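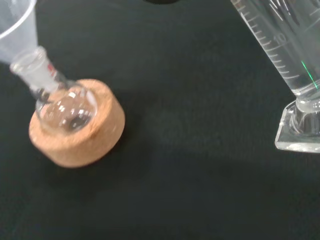
Wrist cam, pour station. Flask in cork ring, funnel in neck, cylinder to the right.

Pislow bench pouring kit (trial unit) - pre-use safety check, with comments
Checked by: Gráinne Nic Giolla
Second pair of eyes: Bendik Eklund
Site: Kivis teaching lab, bay 5
Time: 7:40 am start

Key: OK / FIX / N/A

1. POWER AND STOP

E-stop reachable from both sides of bench: OK
E-stop cuts arm mid-move: OK. Tried it twice. Arm holds, no droop.
Restart needs a key press, won't go by itself: OK
Cable run clear of walkway: FIX. Taped down for now, want a proper cover before students come in.
Plug and fuse label: OK

2. BENCH AND MAT

Mat flat, no curled corners: OK
Mat clean: OK
Dark mat vs clear glass: see comments
Room between flask and cylinder for gripper to come down: OK, good gap
Spill tray fitted: FIX. Not in the box. Yoshinori is asking Pislow.

3. GLASSWARE

Chips or star cracks, flask: OK, checked in hand before setup
Chips, cylinder foot: OK. Hex base, sits flat.
Flask seated in cork ring: OK
Cork ring slides if nudged: FIX. Slides easy. Kit has a locating plate, not tried yet.
Funnel seated in ground joint: OK but top heavy. Plastic one, wide cone. Gripper path must stay above the rim.
Scale faces camera: OK. Can read the 10 on the live feed, marks either side fine too.

4. ARM AND GRIPPER

Pads clean, no splits: OK
Grip force at glass setting: OK, matches card in lid
Speed limit on: OK
Wrist camera bracket tight: OK
Camera focus: FIX. Soft around the flask and ring. Supplier manual says refocus after transport, we did'nt.
Cycle counter at start: 1,102
Service due at: 2,000

5. PEOPLE

Goggles on, everyone inside the line: OK
Water only until signed off: OK
Solvent runs: N/A, not part of trial
Log book on bench: OK, last entry p. 585

COMMENTS

GNG - Glare. Bright spots on the bulb and a green streak down the cylinder on the feed. Might throw the level reading, needs a test with the overhead lamp off. Pislow sales sheet says "works in normal room light". Want to see that.

BE - agree on glare. Also the funnel. Arm clears it when it goes straight down but I would not trust a sideways move yet. Set a no-go box round it, takes two minutes in the menu.

YK - asked about tray and floor cover. Tray is meant to be standard, should of shipped. Cover is extra cost.

GNG - Price still to come for the year 2 service plan. Don't sign anything till Ye-seo has read the terms.

RESULT: water runs only, one operator plus one watcher. Recheck after FIX items closed, before end of July.

Copy to: Ye-seo Geum, Mal-soon Gil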